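# About Sirkoveo

Sirkoveo records manipulation demonstrations for two-armed robots. An operator drives both arms and both hands by remote control, the joint and camera streams are logged, and the client receives the recordings cut into episodes. We do not build robots and we do not train models.

Most of our work is with soft goods. A plush toy has no fixed shape, so a grasp that holds on one attempt may fold the fabric on the next.

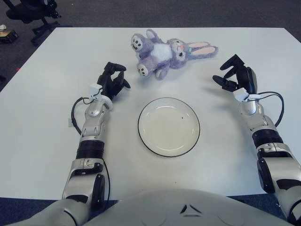 Each task is written up before recording starts. The sheet gives the objects, the allowed start positions and the end condition. Operators complete 5 supervised shifts before their episodes count toward a delivery. We log in two passes: arms and hands first, then labels.

Failed attempts are kept and labelled as failures. A regrasp stays in the episode.

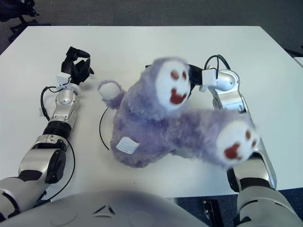 *Handling a plush toy with both arms, Mulder task set.*

The Mulder set is our longest running. It covers picking, turning and placing soft objects, with a plate as the target in many of the tasks. A full set is roughly 170 episodes per object. Nedora, our in-house logging software, stamps every stream against one clock and flags dropped frames at the end of each episode.

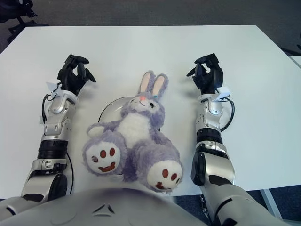

Sanarus wrote after its February delivery that the slow episodes had been of more use to it than the fast ones, and asked that operators not be timed. We had been timing them. Speed is no longer on the operator sheet, and episode length is now reported as plain data.

Hand guiding is offered for single-arm tasks, where the operator moves the arm directly and the joint positions are recorded. For two-handed work we use remote control only. The operator needs both hands for the controls, and a person leaning over the table blocks the head camera's view.

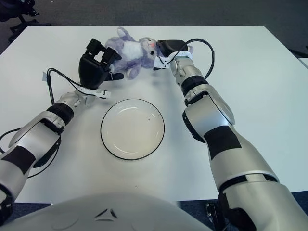 *Both hands at the toy, plate clear.*

Enquiries should state the robot model, the hand type and the number of objects. Quotes are returned within 4 working days.

Page last revised 19th September.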